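Clallura build notes, April, late afternoon

Right, the loot tables. I finally sat down with the balance sheet for the third district (Chiba, the one with the flooded car park) and played the whole thing start to finish at level 40, twice, with nothing but what dropped. It's far too generous! By the second checkpoint I had three decent rifles and a full set of armour, and after that I stopped opening crates altogether, so all the lovely side rooms we built were going to waste.

I've cut the crate drops and moved the good stuff to the rooftop boss. His health was 400 and he went down before he'd finished his opening shout, poor lad. I tried doubling it and he just became a sponge, so I put it back and gave him a second phase instead, where he drops the shutters and you have to go round by the stairs. Much more fun, and I died properly for the first time in ages.
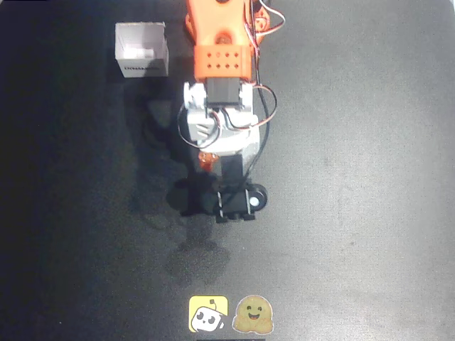

Co-op and saves

Holico (our net layer, for anyone new reading this) still loses the second player if they join during a cutscene. Bug 146 on the list. It only happens when the host skips, and then the guest wakes up under the map with their gun but no legs. I've got a dirty fix in that holds the join until the cutscene flag clears. Feels a bit slow from the guest's side, so we might want a loading tip or something there.

Saves from build 13 won't load any more, sorry! I renamed the gear slots and didn't leave the old names in. If you've got a character you care about, shout before you update and I'll convert it by hand.

Still to do: sound on the shutters, vendor prices, and the Clindix medkits, which heal you through walls. I quite like that last one but it probably has to go.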